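Home | Data | Partners | Blog | Contact

Print this page | E-mail this page

Keltside Mentor Network Map: README 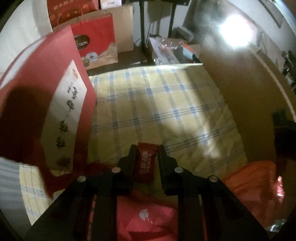 We're so happy to share the first release of the network map! It covers 80 youth mentoring programs and the 2,000 links between them, their schools and their funders. Each row is one link, and the `weight` column says how strong it is, from 1 to 7. Names are kept in their original script, so you'll find entries in Chinese characters like the white ones on that red candy wrapper — please open the file as UTF-8 or they'll turn to mush.

Files
- `programs.csv`: name, town, ages served
- `links.csv`: from, to, type, weight

Known gaps: Brirkura is thinly covered, and the Marchand programs haven't sent funder links yet. Yogesh Kushwaha is chasing both for February.

Know a program we missed? Send it to Ásdís Egilsson, who loves new dots on the map!

Last updated 13 Nov 2022

Contact us | Copyright Keltside Mentor Network | Back to top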